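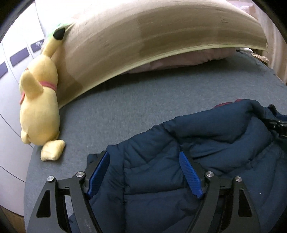

Re: [florkeck-walkers] What to bring for the December weekend

Remzi asked about kit for the Sturnimwood hut, and I have stayed there twice, so I will answer to the list. The bunk room has no heating at all and the stove downstairs goes out by midnight. Bring a sleeping bag rated for frost and one warm layer you can sleep in. A quilted puffer jacket like the navy one is fine for evenings, and bunched up it does as a pillow. Don't walk uphill in it, you will be soaked in sweat by the first gate.

On Saturday, August 14, 2021, Remzi Eren wrote:
> Hello all, I have put my name down for the hut but have only
> ever walked in summer. Do I need to buy a proper winter coat?
> The one I looked at in Setico was 61 pounds. Also, is there
> bedding, and how big a rucksack do people take?
> Remzi

No need for the coat if you already have a waterproof that fits over a fleece. There are mattresses but no bedding. My rucksack is 30 litres and I manage with the sleeping bag strapped underneath. If yours is 28 or so you will manage too.

Food: we share the Saturday supper, everything else is your own. The shop in Fragkou shuts at 2 on Saturdays, so buy bread on the way up. Gloves, head torch, spare socks. The hut key is still with me and I can give a lift to one more person if they don't mind the dog.

Moira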